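Pre-purchase inspection: two-arm tabletop cell
Site: Stanow workshop, bay by the north door
Date: 6/9/22
Filled in by: Aniela Czarnecka
Copy to: Gudrun Dahlgren (budget), Tormod Hovland (electrical)

Purpose: to decide whether we order a second cell from Dumex on the same layout, and what has to be in the quote this time. Items marked OPEN must be priced before the order goes out.

1. Base mounts and front rail
Both arms fixed to the front rail. Bolts checked with the torque wrench, no movement by hand. OK.
Comment: the rail has a few dark smudges right of center. Wipe down and look again at the July check. No cost.

2. Enclosure panels
Left, right and back panels firm. No sharp edges found. OK.
Comment: the plain panels are fine for the second cell. Do not pay extra for printed ones.

3. Cables on the arms
OPEN. There are free loops at the wrist of the left arm and a large one at the elbow of the right arm. Nothing worn through, but a loop can catch on a bowl or a bag strap. Ask Dumex for a price on cable sleeves for both arms. Sulow quoted 200 per arm last year, fitting not included.

4. Wiring under the mounts
OPEN. Small circuit boards and thin wires sit low at the front, where a sleeve or a tool can reach them. Covers were left off the first order to save money – Tormod wants them on both cells now. Put 400 in the plan until we have a real figure.

5. Emergency stop
Pressed with both arms moving at low speed. Both stopped. Reset needs the key. OK.
Comment: the new cell needs its own stop button. It was missing from the first Dumex draft, line 661 in the parts list. Check that line before signing.

6. Trial with household items
Sorting program, low speed, operator at the stop button. The patterned bowl, the blue-grey case and the pouch with the light blue cloth go on the table along with one small crumpled item. The right arm works down at the small item while the left gripper stays up and clear of the objects. 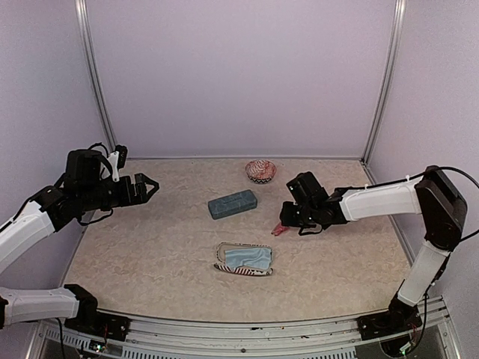
Gunther Heitmann wrote back on the shared copy that he would not buy a second full cell on the strength of item 6. His view is that one cell with a spare gripper and a longer working day would cover the orders we have, and that the money for enclosure number 2 is better held until the Tangen contract is signed. He also asked that service visits be shown as a yearly cost and kept out of the purchase price, so the quotes can be compared.

Reply, A.C.: agreed on service visits, the form is changed. On the spare gripper, I have added it as item 7. The longer day has to be settled with the shift leads first.

7. Spare parts
OPEN. No spare gripper in stores. No spare wrist camera either. Price both. Delivery time matters more than price here, we lost roughly two weeks in the spring waiting for a set of fingers.

8. Tabletop
No cracks or lifting at the edges. OK.
Comment: keep the mottled top for now. Jonatan Dalen asked whether a plain one would help the cameras. Get a sample piece before we spend on a full sheet.

9. Training
Two operators signed off, one waiting. A second cell means at least two more. Hours to be entered by Gudrun under staff costs.

Result: cell approved for continued use at low speed. Order for the second cell on hold until items 3, 4 and 7 are priced and item 5 is corrected in the draft.

Next check: July, same form.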